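Horka Food Machinery
Open position: Process Equipment Technician, Dough and Snack Lines
Location: Horka main works, Assembly Hall 2
Type: Full time, permanent
Reports to: Laine Sepp, Production Engineering
Reference: 1658

Horka builds batch equipment for small and mid-sized snack and bakery producers. The current range covers spiral mixers, dough sheeters, tilting bratt pans, continuous fryers and seasoning drums. Most units are built to order from a standard frame set. The technician will work on the Omow sheeter series and the Rimkutė seasoning drum, from mechanical assembly through factory acceptance test.

Duties

Assemble sheeter heads, roller pairs and conveyor sections from drawings and a bill of materials.
Set roller gap and parallelism and record the values on the build sheet.
Fit gear motors, chain drives and guards. Check guard interlocks before the first powered run.
Run each unit empty, then with test dough, and log motor current, belt tracking and bearing temperature.
Find and correct faults during test. Faults traced to a part drawing are reported to Production Engineering with a sketch or marked-up print.
Prepare units for shipping, including drain-down, corrosion protection of bare steel and crate blocking.
Travel to customer sites for installation and start-up. Expect two trips in a normal quarter, each lasting up to a week.

The position does not include electrical panel building. Panels arrive wired and tested. The technician makes the field connections between panel and machine under the supervision of a licensed electrician until signed off on that task.

Required

A completed trade qualification in industrial mechanics, millwright work or a similar field, or equivalent shop experience.
At least two years of assembly or maintenance work on rotating machinery.
Ability to read mechanical drawings with geometric tolerances, and simple pneumatic schematics.
Correct use of dial indicators, feeler gauges, bore gauges and torque wrenches.
Working English, spoken and written. Build sheets and test logs are kept in English.
A valid driver's license.

Useful but not required

Stainless steel TIG welding, thin sheet.
Knowledge of hygienic design, in particular weld finish, drainability and gasket selection.
Experience with variable frequency drives at the parameter-setting level.
Previous work in a bakery, fryer room or snack plant.

Working conditions

The day shift starts at 7:00 a.m. and ends at 3:30 p.m. with a half-hour unpaid break. There is no night shift. Overtime is by agreement and is usually limited to the weeks before a large delivery. Safety shoes, hearing protection and cut-resistant gloves are supplied. Loads above the posted limit are moved with a hoist or by two persons.
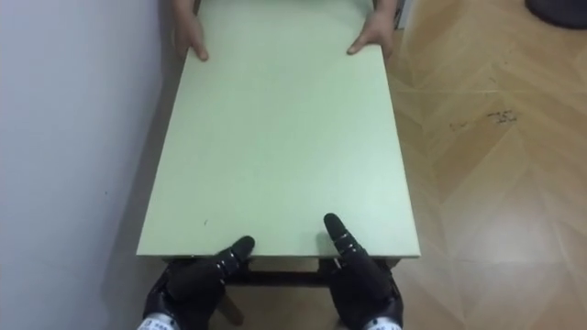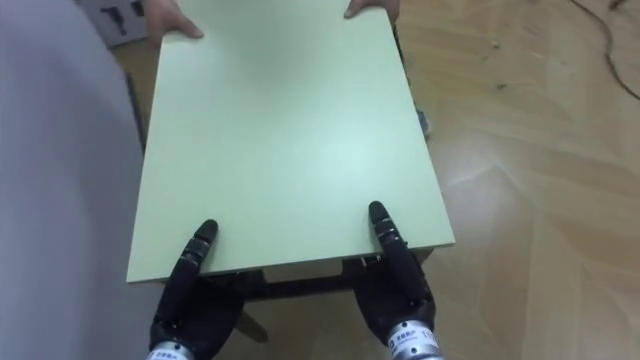 Both views: a pale green board held at its far end by a pair of human hands.

Training

New technicians spend the first month on subassemblies in the Omow cell. The second month is spent on complete machines next to a senior fitter. Independent work begins after a practical check covering roller alignment, chain tensioning, guard interlock testing and completion of a full test log. The check may be repeated once.

Hygiene training is given in house. Crane and forklift certificates are paid for by the company and taken during working hours. Technicians who will travel also complete the Cleralo course on cleaning-in-place connections and food-grade lubricants. Travel is not assigned before this course is passed.

Pay and benefits

Hourly pay according to the shop pay scale, grade set by qualification and experience. The scale is sent to every applicant invited to interview. Travel time is paid as working time. Meals and lodging on customer visits are covered at the company rate. An annual tool allowance of 692 applies to personal hand tools, paid against receipts in the local payroll currency. Measuring tools remain company property and are calibrated by the quality office.

How to apply

Send a resume and copies of trade certificates to the personnel office, attention Zane Ramanauskas, quoting the reference number above. A cover letter is optional. If you have built or rebuilt a machine that is relevant to the position, include a one-page summary with the machine type, your part in the work and the tolerances held.

Applications are reviewed as they arrive and the position stays open until filled. The preferred starting month is July. Selected applicants are invited to a shop interview, which includes a drawing-reading exercise and a short bench task with a roller pair and dial indicator. Tools for the bench task are provided. Bring safety shoes if you have them.

Technical questions about the position may be addressed to Laine Sepp through the same office. Agencies are asked not to submit candidates for this opening.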